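Vitow opens furnished study rooms at Flundemstead

Vitow has opened a suite of furnished study and work rooms at its Flundemstead site, following a refit that began in December. The rooms are available to residents, students and small firms in the district, and may be booked by the half day or for a full term.

The refit covers 453 square metres on the ground floor of the former Rautiainen building. It provides desks in pale wood-grain finishes, matching storage and a range of small wooden organisers for papers, cards and stationery. Furniture was supplied under a contract with Bolleo, which also carried out the fitting.

Vitow received 524 replies to a survey of local people on what they wanted from shared workspace. The most common request was for storage within reach of the desk. Many of those who replied said that they spent the first part of any working session looking for documents, and that shared rooms they had used in the past offered a table and a chair but little else.

"People told us plainly that they wanted somewhere to put their things," said Obsa Kahsay, head of premises at Vitow. "We took that as the starting point for the whole design. The desk organisers were chosen first, and the larger furniture was selected to go with them."

The organisers are divided by thin wooden panels into open compartments. Users may arrange the contents as they wish during a booking, and are asked to clear the compartments before they leave. Papers left behind will be kept at the front desk for 2 weeks.

Ibsa Weldu, who led the fitting work for Bolleo, said: "The brief asked for plain, light furniture that could be moved between rooms without difficulty. We were also asked to avoid high units, so that daylight from the windows would reach the desks."

Desk and storage furniture at the Flundemstead rooms.
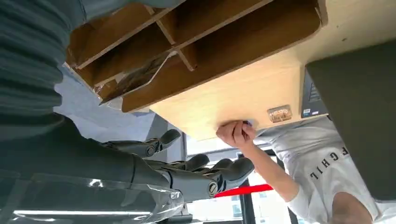
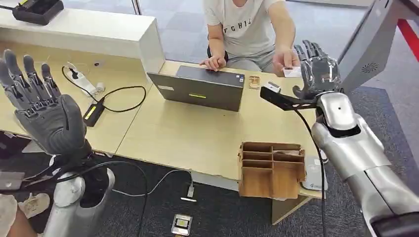 Bookings are now being taken at the Flundemstead front desk, which is open from 8.30 am. Half-day bookings run until 1 pm or from 1.30 pm until closing. Users should bring their own laptops and chargers. Hot drinks are permitted in the corridor seating area but should not be taken to the desks.

Vitow has set aside 2,985 hours of free use in the first year for students living in the district. Applications for free hours should be made in writing and should include proof of address. Schools and colleges may apply on behalf of a group.

A second phase, covering the upper floor, is under review. Vitow will consult those who use the present rooms before any further furniture is ordered.

Enquiries should be addressed to the Premises Office, Vitow, Flundemstead.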